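Betreff: Re: Teeküche, Wasserkocher und Tassen
Von: Kamrul Munshi
An: Liste Hausgemeinschaft Plodbridge
Datum: 7. Januar 2025

Marlies Reisinger schrieb:
> Liebe alle, im Dezember standen die Tassen wieder überall.
> Können wir uns auf einen Platz einigen? Und braucht der
> Wasserkocher einen Untersetzer oder nicht?
> Marlies

Liebe Marlies, liebe Liste,

vielen Dank für die Nachricht. Ich bin für einen Untersetzer aus Kork. Die Platte ist dunkel und man sieht darauf jeden Kalkfleck, das habe ich zu Hause auch gelernt.

Für die Tassen schlage ich das orangebraune Tablett vor. Es hat einen Rand und ist schnell abgewischt. Ich würde die Tassen aufrecht darauf stellen, mit dem Henkel nach rechts. Das Glas mit dem braunen Deckel kann hinten beim Wasserkocher bleiben.

Wasserkocher und Tablett, danach die Tassen:
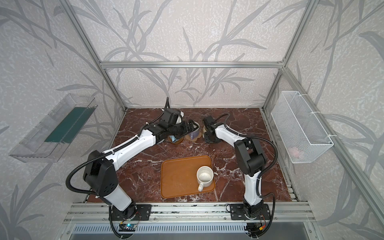
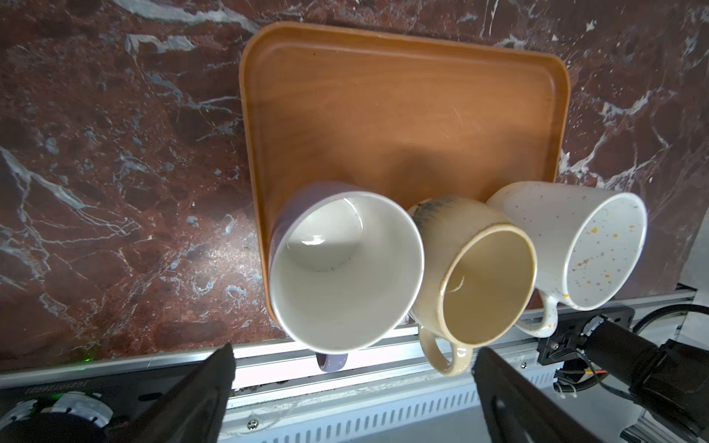
Noch eine Frage: Bei Grastura gibt es einen Entkalker, die Flasche mit 900 ml. Man nimmt 100 ml pro Mal und wartet 15 Minuten. Soll ich 2 Flaschen bestellen? Wenn jemand schon etwas gekauft hat, bitte kurz schreiben.

Mit freundlichen Grüßen
Kamrul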